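16 January 2019

Up before six and out to the allotment shed while it was still dark. The padlock had frozen again and I had to go back for the kettle. Gwilym Pugh came by with the seed order, two sheets of it, and we went through what to drop. He wants fewer broad beans. I said fine, as long as the leeks stay.

The bill from Jaltton came to 3,086 for the year, water included. Last year we paid 1,787 and got the same tap. I wrote to them after lunch and kept the letter short.

Ebise Wako rang about the path by the lower plots. It floods every winter now and she slipped there last week — no harm done, but she is cross, and she is right to be. I told her I would dig out the drain myself if the ground softens. Xiaoqing has a spare rod set I can borrow.

Afternoon at home sorting things for the charity shop. Three jumpers, the old curtains and most of the cookbooks. I am keeping the grey checked bag, the strap is a bit worn but it should do for the potatoes in July.

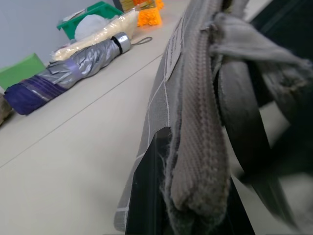 Evening

Soup and the end of the loaf. Read a chapter on grafting and took in very little of it. Must ask Getachew for his ladder before the pear gets pruned.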